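Onura Cable Dress Kit, small arm version: review after three months of bin picking

The Onura kit is a set of parts for routing cables along the outside of a robot arm. It costs $132 and contains nylon ties in two lengths, adhesive tie mounts, a roll of edge trim, spiral wrap, strain relief clips and a printed routing guide. I bought it for the picking cell at the Kutitville shared workshop, where several members are building a setup that lifts mixed household items out of a bin.

The problem was ordinary. The arm is a KUKA, and the gripper at the end of it takes power and signal from outside. Our first attempt at routing used electrical tape. It held on straight sections and peeled at every joint, and the adhesive it left behind took an evening to remove with alcohol. The second attempt used hook-and-loop straps, which stayed put but slid around the housing when the wrist turned.

Fit

The ties are the best part of the kit. The long ones go around a thick joint housing with some tail to spare, and the heads are low enough that they don't catch on neighboring cables. The nylon is slightly softer than hardware-store stock. It closes firmly without biting into a cable jacket, provided you pull by hand and leave the tensioning tool in the drawer.

The adhesive mounts are less good. On clean painted metal they held. On anything with a slight texture they let go within a week, even after degreasing. I stopped using them on moving parts and kept them for the run back to the controller, where nothing pulls on them.

The spiral wrap does its job but is stiff when new. Wrapped around a bundle of three or four thin cables, it makes something closer to a rod than a rope, and a rod is the wrong thing to have crossing a joint. I left the wrap off past the elbow and tied the bare bundle instead.

Routing guide

The guide is a folded sheet in small print. Its main advice is to fix the cable firmly on each side of a joint and leave a free loop between the fixed points. It then gives a table of loop lengths by joint range. The table is conservative at the base and short at the wrist. With the wrist loop cut to the printed figure, the gripper cable went tight in one corner of the bin and pulled its connector partway out. I let out more slack until the arm could reach every corner with the wrist turned to both limits.

There is a cost to a bigger loop. It can swing into the bin wall or snag an item on the way out. The guide doesn't mention this. My fix was to aim the loop upward and away from the fingers, with the last tie placed well back from the connectors, and to run the whole working volume at low speed before trying a pick.

Weight and interference

Everything I mounted past the elbow, cables excluded, comes to 272 grams. Our payload estimate needed a small correction and the arm showed no other complaint. A heavier conduit from Groen, which we borrowed from another bench, was the alternative. It protects better against abrasion, but it would not follow the wrist at all and I took it off the same day.

Durability

We run the cell in the evenings. A typical test list has soft toys, brushes, small boxes and whatever else members leave on the donation shelf. In the longest unattended-free session (a person stands at the stop button at all times, per shop rules) the arm made 400 picks without a tie moving. Over the full period I replaced one clip, which cracked when I reopened it too many times.

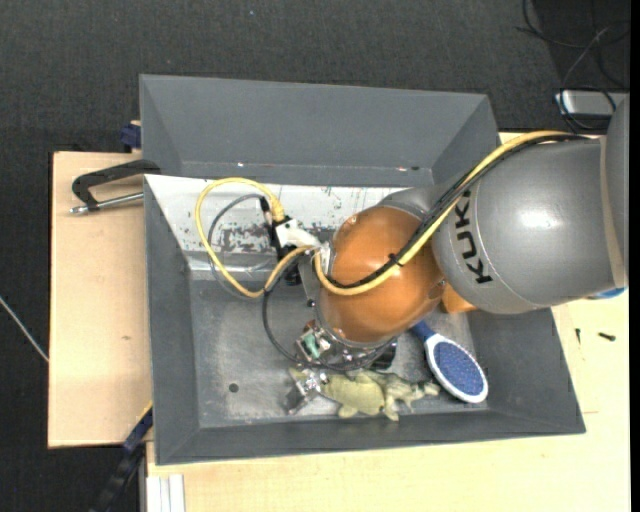
Check the ties nearest the joint first. Those see the most motion, and a tie that has begun to fail shows a pale stress line at the head before it breaks. I look at them at the start of each session with a flashlight and replace any that look doubtful. The kit includes enough spares for this, though the short size runs out sooner than the long.

Two smaller points. The tails should be trimmed flush with proper cutters, or they will scratch a forearm the next time someone reaches past the arm. And the ties are single use, so settle the slack with masking tape before closing anything.

Value

The parts could be bought separately for less. Lunville Supply sells comparable ties and wrap by the bag, and a builder who already knows where the fixed points should go will save money there. What the kit adds is a sensible mix of sizes and a guide that is right most of the time. For a first build on an arm this size I would buy it again – minus the adhesive mounts, if Onura sold it that way.

Pros: soft low-profile ties, useful range of sizes, light.
Cons: weak adhesive mounts, stiff spiral wrap, wrist loop figures too short.

Related reviews
Groen flexible conduit: a longer look
Bar clamps for temporary fixtures
Lunville bench power supply, second version
Crimping tools for small signal connectors
Choosing a bin for picking tests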